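Subject: Re: [bimanual-users] Left arm letting go at the washer - anyone else?
Date: 13th August
From: Alarcón

On the list you wrote:

> We get a protective stop on the left arm maybe one lift in ten when both
> arms have hold of the same container. Log says "torque limit, joint 5"
> and then the gripper opens by itself. Is this the Uren driver or is it
> us? We're on the stock coordination node, nothing fancy. I've already
> swapped the gripper cable and it made no difference.

It's not just you! We chased the very same thing for most of a month and I'm so happy to see somebody else's log with joint 5 in it, because I was starting to think we had a cursed arm.

Short version: there are two faults stacked on top of each other. The first is that the arms fight. Each one is tracking its own path, the basket is stiff enough to couple them, and any small error in the base calibration turns into a sideways pull that neither controller knows the reason for. Joint 5 on the left runs out of margin first (on our setup, anyway) and you get the stop. Fine, stops are allowed. The second fault is the one that scared me. After the stop, the driver reinitializes the gripper, and the init routine starts with a full open. So a perfectly sensible protective stop becomes a dropped load, and the other arm is left holding the whole thing by one corner.

Our test is the laundry lift, basket up over the front loader, hold, and back down. We went through every run we had on disk, 2,127 lifts, and found 64 stops on the left arm. Every single one of them was followed by the open command. Once I had the two timestamps side by side it was so obvious I laughed out loud.
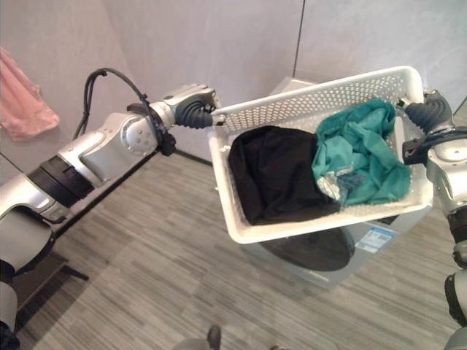
Both grippers on the rim during a lift, clothes in the basket, washer underneath.

What fixed the second part for us was one line in the driver config: set reinit_on_recover to false for both grippers. The gripper then keeps its last commanded width through the stop and you release by hand from the pendant. Please do this one first, before any tuning, and keep your hands out from under the load while you try it. One of us got a basket across the knuckles in the first week. No harm done, but it was a light basket.

For the first part we redid the base-to-base calibration with the Zerkano plate and then softened the left arm along the line between the two grippers. Leave the right one stiff. We tried softening both and the basket wallowed around like a boat, which was fun to watch and no use at all. With the new settings we've done 181 lifts and no stops. I want a lot more than that before I call it cured, but wow, what a difference.

Two questions back at you. Are your arms on one shared e-stop circuit or two? And does your log show the right arm carrying on with its path after the left one stops? Ours did, until we wired the stop signals together, and I'd count that as a third bug.

The patch and the log script are in the Skatedia repo under tools/liftcheck. The script is ugly but it runs on the stock log format, so you should be able to point it at your folder and get the timestamps out. Send me what you find!

Alarcón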